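Driladness: hand gripper pair, setup and care notes

This README goes together with the Driladness recordings. It explains how the pair of hand-held grippers at the Bellimthorpe station is prepared and maintained. Please read it before you change any part.

Before a session
Wipe the finger pads with a damp cloth and let them dry. Open and close each gripper slowly and feel if a link is rubbing. Lay the gray cloth on the table; small creases are acceptable. The task is sorting fruit, with one gripper in each hand.

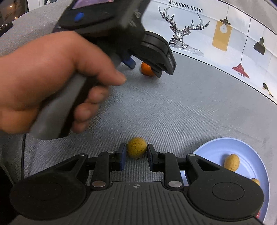
If the fruit slips, first check the pads. A pad which has become smooth must be replaced on both fingers at the same time, or the grip will pull to one side. Spare pads are in the drawer marked Akpan, bag 419.

Pins
Check the pins of the linkage every Thursday. Do not put oil on them. The dust stays in the oil, and we lost 2 sessions because of this in September.

Contents
700 episodes were recorded and 99 of them are excluded for a loose pin. The excluded ones are kept in the folder clarneck_old.

Maintainers: Ona Žukauskas (hardware), Lawal Lawal (data)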